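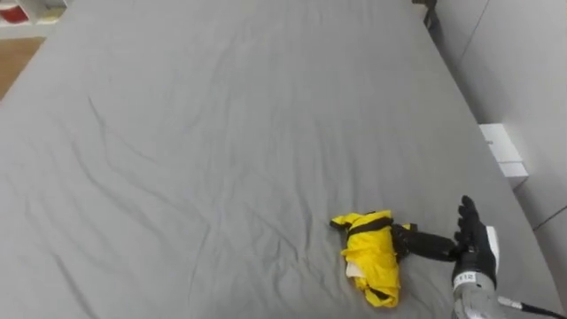
A gray fitted sheet on a large bed, with a folded yellow garment on top.

Guesthouse Owners in Sindstead Get New Rules for Bed Linen

Small guesthouses in Sindstead must change the sheets between all guests and keep a written record of it, under new rules that start on January 1, 2019. The town council approved the rules in November after a long evening of discussion.

Until now, the town had rules for hotels only. Houses with fewer than 9 rooms could decide by themselves how often they wash the linen and where they keep it. The new text covers them too. Clean linen must be stored in a closed cupboard, and used linen must leave the room on the same day the guest leaves.

Hiu-tung Lo, who owns the Mallska guesthouse near the harbor, said most owners already work in this way. She is more worried about the paperwork.

"I wash everything, this was never a problem for me," she said. "But now I must write it down for every bed, and keep the papers for two years. In summer I don't have time to eat lunch."

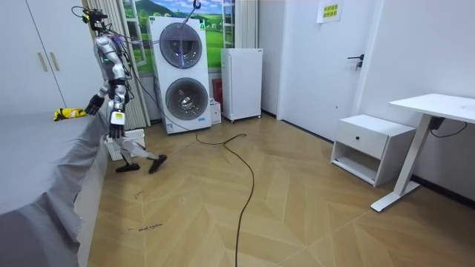
The council has answered that the record can be very simple. One line for each room is enough, with the date and the initials of the person who made the bed. A paper form can be picked up at the town office, and owners who prefer their own notebook are allowed to use it.

Laundry is the other question. Sindstead has had only one commercial laundry, Guvalico, after the Thongsuk laundry on the hill road closed. Guvalico collects three times a week in the high season and two times in winter. Some owners asked for one more collection — mainly those who have no space for a second washing machine. The company told the council it will look at its routes before spring.

Inspections will begin with a visit and advice. An owner who does not follow the rules will first receive a letter and will have three weeks to correct the problem. Fines are possible after that, but the council has not yet published the amounts.

Questions about the rules can be brought to the town office during normal opening hours.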